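News > Press Releases > Products

Bukska Launches Jiten, a Work Table Made for Small Apartments

IRKSTEAD, August 2020 – Furniture maker Bukska today announced Jiten, a square work table designed for apartments and shared homes where one piece of furniture has to serve for meals, school lessons and office work. Jiten goes on sale this month at the Bukska showroom in Irkstead and through the company's mail order catalog. The price is $199, with delivery inside the Irkstead area included.

The table has a pale top with softly rounded corners and stands on four straight legs. It ships flat in a single carton and goes together with one hex key, which is packed in the box. Two people are recommended for turning the table upright after the legs are on.

Bukska began work on Jiten in January, when the company was planning a larger dining table for its fall range. That table has been moved to next year. Calls to the order desk during the spring made it clear that customers were asking for something smaller, and the design staff changed course.

"People were phoning to ask whether our hall table could take a computer and a plate of food at the same time," said Kristýna Doležal, head of design at Bukska. "It can't, it's too narrow. So we started from the hall table and kept making it wider until it was square."

The legs are set in from the edge so that a chair can be pushed in on any side. There is no drawer. Doležal said an early version had one, but it took up knee room and was removed after the first round of home trials.

Trials were carried out in 10 households in and near Irkstead, each of which kept a table for two weeks. Comments from those homes led to a change in leg height and to wider felt pads, as the original pads came loose on tile floors. One household asked to keep its trial table and was allowed to. 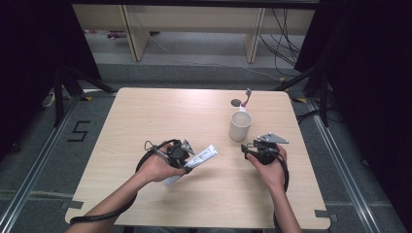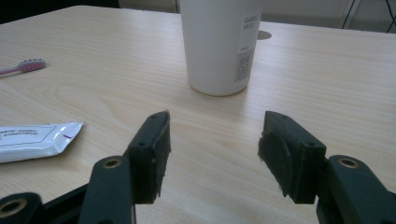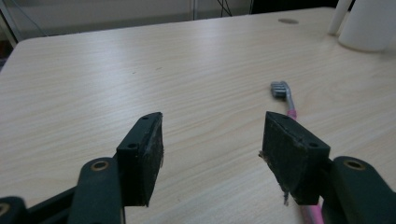
Pale tabletop with a fine wood grain.

Jiten will be sold at first in one size and one color, called Bright. A darker color is being considered for next year, depending on how the first batch sells. Bukska has made 1,000 tables for the launch, and a second batch will follow once the Irkstead workshop has finished its fall orders for shelving.

Washington Tavares, who manages the workshop, said the new table did not call for new machinery. The legs are cut on the same line as the company's benches, and the hardware is shared with two existing products. Customers who lose a bolt or a felt pad can get a replacement from the showroom counter at no charge.

"We changed the packing more than anything," Tavares said. "The first cartons we tried were too long to turn on an apartment stairway. We carried one up to the third floor at Kaiwen's building and it got stuck at the second landing. The carton we ship now is shorter, and the legs lie next to each other instead of end to end."

Kaiwen Yuan, who runs customer service, said buyers should measure the space before ordering and allow room for a chair to be pulled out. A paper floor template, the same size as the tabletop, can be picked up at the showroom or mailed on request. Yuan's office will also answer questions about assembly by phone during showroom hours.

Care is simple. The top should be wiped with a damp cloth and dried afterward. Hot pans should be set on a trivet, and abrasive powders should not be used. The leg bolts should be checked and tightened a few weeks after assembly and again whenever the table has been moved to another room.

Returns are accepted within the period printed on the order form, provided that all parts are included. The original carton is preferred but not required. Tables that come back in good condition will be inspected and sold at the showroom as seconds, at a lower price. Bukska has sold seconds of its benches this way for several years.

The showroom is open for visits by appointment while limits on store visits remain in place. Two Jiten tables are on display near the front entrance, one set for dining and one as a desk. Customers who prefer not to come in may order by phone or by mailing the form on the back page of the catalog. Pickup orders are brought out to the loading door at the rear of the building.

Orders from outside the Irkstead area will be sent by freight, and the charge will be quoted before the order is confirmed. Bukska does not ship furniture overseas.

About Bukska

Bukska designs and builds tables, benches and shelving for the home. Its workshop and showroom share one building in Irkstead. The company was started by Bořivoj Hrubý, who remains its president.

Press contact: Zdislava Gajdoš, Bukska press office, Irkstead. Sample tables are available on loan to home and interiors writers – please include a delivery address and a daytime phone number with the request.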